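Ustel Hand Gripper: Set-up Guide
07/12/2025, by the Durnance support desk

4.2 If the fingers stop short on cloth (fault 514)

Please don't worry if this one turns up in your first week, as it does for most people.

1. Let go of the trigger and wait about 17 seconds.
2. Switch off at the handle.
3. Ease any cloth out by hand, going gently along the weave.
4. Switch on again and let the fingers open fully before you go near the cloth.

CAUTION: Keep your own fingers out of the gap until the power is off.
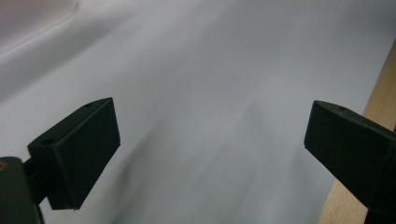 Fingers open over white fabric, nothing held.

Reader comments
"Step 4 cured ours, thank you!"
"Still getting 514 on thin sheets."

Related
Sayegh mount: fitting
Matutcombe spares list, March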